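Bench notebook, electrical and surfaces
October, entry started 9:40

Carried on from the last entry. The long table is in its final position against the back wall and the cable tray underneath is closed up. Remaining work on this table: power at the rear edge, surface cleaning, and a decision on the finish for the other two tables.

Power first. The circuit is 230 V on its own breaker, labeled Marchuk bench at the panel. I checked the label against the breaker by switching it off and testing at the socket. Label is correct. The old label underneath still says Flivska store and should come off, but the glue is stubborn and I left it.

Polarity good. Earth continuity good, measured at the socket and again at the panel end. Insulation test at the usual setting, no complaint from the meter. Readings are on the circuit sheet in the binder, so I am not copying them here.

Mechanical check on the outlet: pushed a plug in and out a number of times with one hand, no movement I could feel. The previous fitting on the old table rocked when a plug was pulled at an angle, and two of the screws had worked out by the time we took it off. Same screws were not reused.

Position of the outlet. The Evberg drawing has it at the far right end. I moved it to the back of the table against the wall, toward the middle, so that a lead can go either way along the wall without crossing the working area. Cost of this is a longer run in the tray. I used 100 cm more cable than the drawing allows for and have marked up the print.

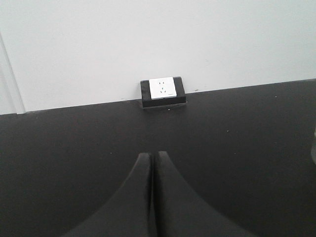 2 min read

The white faceplate is easy to find against the black housing and the dark top, including with only the window light on. I had considered ordering the plate in black to match. Dropped that. Anyone reaching to the back of the table for a socket should be able to see it without leaning over.

Surface. The top is the dark matte finish from Weltico, order line 964. Notes so far:

Dust shows. A few pale specks are visible on it even after a wipe, one of them just in front of the outlet housing. On the old light gray top they would not have been noticed. For sorting small pale parts this is an advantage, for general appearance it is a nuisance.

Glare is low. Under the overhead lights the middle and the far side read a little grayer than the near corners, but I get no hard reflection at sitting height.

Cleaning: damp microfiber, then a dry one. The blue paper towels leave lint and should stay at the sink. Solvent has not been tried on this finish. I have an offcut for that and will do it on the offcut only.

Wall. A few faint smudges remain on the white paint above the table. They are hard to see unless looked for. I tried a soft eraser on one near the door side and it made a shiny patch, so the rest stay until the wall is repainted. Do not use the melamine sponges on it.

Clearance in front of the housing. The bulky power adapters from the label printer stick out over the table when plugged in directly. With one fitted, I lose 60 mm of usable depth at that spot. A short extension lead fixes it. There is one in the second drawer, tested and tagged. The adapters should not be stacked behind the monitor arm again, they ran warm there last winter.

11:15. Breaker back on, load test with the heat gun on low and then high for a few minutes. Plug and faceplate stayed cool to the hand. Breaker held. Heat gun returned to the cabinet.

Open items:
Solvent test on the offcut, isopropyl first, then the flux remover.
Remove old label at the panel.
Send the marked-up print back so the drawing for tables two and three has the outlet in the same place.
Check whether the tray lid rattles when the compressor is on. I thought I heard it once and then could not reproduce it.
Finish for tables two and three: I would take the dark top again for the parts table and keep the light gray for paperwork. Add a note under this line if you disagree.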